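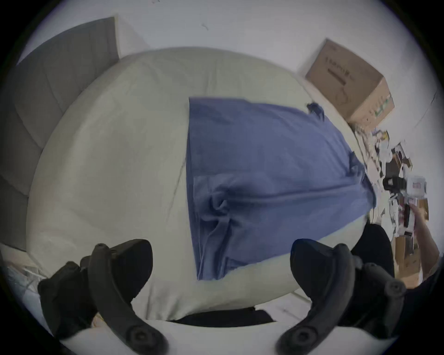
Textbooks > Home Economics > Chapter 4: Textiles in the Home

7 Sep 2022
By Osvaldo Martinelli and Washington Miranda

Chapter 4
Textiles in the Home

Every household owns more cloth than its members suppose. Sheets, covers, curtains, and towels are bought at different times, and few are replaced on any fixed plan. This chapter considers how household fabrics are chosen, cared for, and stored.

Section 4.1 deals with fiber and weave. Cotton absorbs moisture well and stands frequent washing; linen is stronger but creases readily. Thread count – the number of threads in a given area – is often quoted by sellers, yet a sheet marked 400 may wear no better than one with a lower figure.
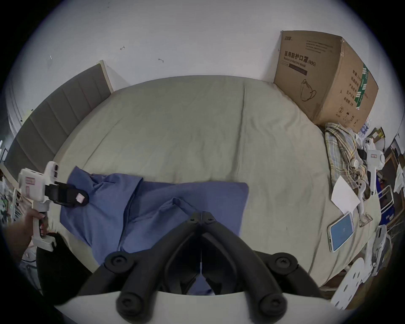
Figure 4.1. Bed with rumpled sheet and upholstered headboard.

Section 4.2 turns to upholstery, where the cover cannot always be removed for washing. Section 4.3 follows the yearly linen inventory kept by a boarding house in Mullatley, taken each March. Students should read the inventory before attempting the written work.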